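Storing and Maintaining Sheet-Metal Bins and Trays in a Small Workshop

Workshop notes – storage and cleaning
Last revised Apr 20, 2026

Most small shops end up with a mix of steel bins, drip trays and parts pans bought at different times. They last for decades with a small amount of upkeep. The notes below apply to painted, galvanized and bare mild steel. Stainless is covered briefly at the end.

Sorting by finish

Separate the bins by finish before cleaning anything. A magnet will not help, as all three common types are magnetic. Galvanized sheet has a dull crystalline pattern. Bare steel shows rust at the cut edges first. Painted bins usually give themselves away at the corners, where the coating is thin and chips early.

Do not use vinegar, descaler or any other acid on galvanized metal. It strips the zinc, and the bin will rust within weeks in a damp room. Strong drain cleaner attacks zinc as well.

Routine cleaning

Empty the bin and brush it out dry. Metal dust turned to paste with water is much harder to shift than dry dust.

Wash with warm water and dish soap, using a nylon brush. Work along the folds and into the corners. Rinse, tip the bin on end to drain, and dry it with a cloth the same day. Seams hold water after the flat surfaces are dry, so leave the bin on end overnight if it has folded seams.

For grease, use mineral spirits on a rag before the soap. Wear gloves and open a window. Lay used rags flat outdoors to dry, or keep them in a lidded metal can with water. Rags soaked in linseed oil can catch fire by themselves if left in a heap.

Stains and smears

Reddish marks are not always rust. Primer, layout dye, brick dust and marking wax all leave a similar color. Rub the mark with a white cloth and a little mineral spirits. Dye and wax come off on the cloth right away. Rust feels rough under a fingernail and stays put.

Light rust on bare steel: fine steel wool and light oil, then wipe dry. Heavier rust: 120-grit paper, followed by a rust-converting primer. On galvanized sheet, use a nylon pad only and touch up the spot with zinc-rich paint.

Scratches

Scratches in the floor of a working bin can be left alone if the metal underneath is sound. Repainting the floor of a bin that takes castings or fasteners is wasted effort, and flakes of paint get into the parts. Wax is a better choice. Apply a thin coat of plain paste wax to the floor and walls, let it haze, and buff it. In our shop a coat put on in March is still working at the end of summer.
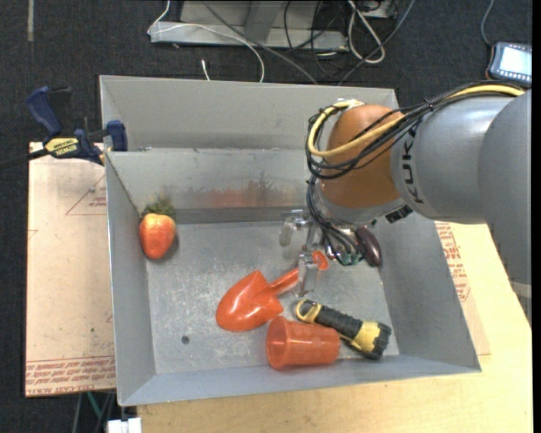 A bin with a second compartment needs slightly different handling. Grit packs against the foot of a divider, and a flat brush will not reach it. Use a stiff 2-inch paintbrush with the bristles cut to half length. Gilles Perrin prefers an old toothbrush, which does the same job more slowly.

Protecting the bench

Steel edges mark wooden tops quickly. Put a sheet of hardboard or a rubber mat under any bin that gets dragged. Felt pads are not suitable, as they pick up chips and then scratch worse than the bare edge. If the bin has to stay in one position, screw two low battens to the bench along its sides – a 5 mm gap is enough to lift it out.

Check cut edges once a year. Any burr you can feel should be taken down with a fine file, held at a shallow angle and pushed away from the body.

Stacking and labels

Stack tapered bins no more than 4 high. Past that they wedge together and have to be knocked apart, which bends the rims. A strip of cardboard between each pair prevents this.

Paper labels fail in oily conditions. Use paint marker on a degreased patch, or hang a stamped tag from the rim.

Stainless bins

Soap, water and a soft pad. Keep carbon-steel wool away from them. It leaves particles behind that rust and stain the surface.

Questions about zinc touch-up paint should go to Léonie Caron, who keeps the drying-time table.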